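Section 4. Working at the Coffee Table: Floor Rules and Good Practice

Welcome back, and thank you for reading this far! By now your Evow humanoid should be charged and standing on its own two feet, so we can move on to the part most people have been waiting for, which is handling everyday things like fruit, plates and bottles at low furniture. Please read the whole section once before you try any of it. 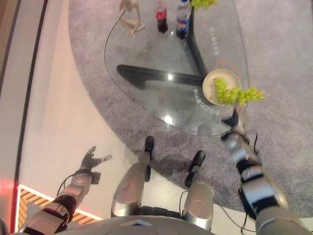
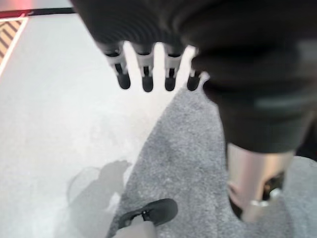 Tane Kerslake: I'd put the floor walk ahead of everything else in this section. When we set up at Pemley I went straight to the grasping steps and had to come back and start over, and it cost us most of a morning.

We took Tane's advice in this edition, so the floor walk now comes first.

4.1 Before you begin

1. Walk the full edge of the carpet and press down any part that has lifted. A foot that lands half on carpet and half on hard floor needs a flat edge under it.
2. Check that the hazard striping on the floor is clean and easy to see from where you plan to stand.
3. Agree out loud on who holds the stop button. One person holds it for the whole session, and if they need a break, the session takes a break too.
4. Wear closed shoes, and tuck in laces, lanyards and anything else that dangles.

CAUTION: Keep your feet well clear of the robot's feet whenever the legs are powered, even if it has been standing still for a good long while.

4.2 Handling items on glass

5. Set the arm speed to Gentle in the Galano panel.
6. Place the plate well in from the rim of the glass, and leave a hand's width between it and its neighbors.
7. Start with something light and forgiving. Grapes are a lovely choice (do wipe the glass between tries, though, as juice makes it slippery).
8. Lower the item until it touches the plate, wait for the hand to open all the way, and only then call the arm back.

Note: Glass throws reflections, and they can confuse the head camera. If the robot hesitates over a bright spot, dim the nearest lamp and repeat step 8.

CAUTION: Never lean on the glass or reach across it while either arm is moving. Press stop first, wait for the tone, and then reach.

4.3 Cables and coverings

9. Look along each arm for cable loops that could catch on the table, and clip them back if they can.
10. If you use a fabric cover, slide it clear of the finger joints and check it again after every 100 grasps. Error 119 usually means cloth in a joint.

Write the grasp count in the log before you power down, and carry on to Section 5 for charging and storage.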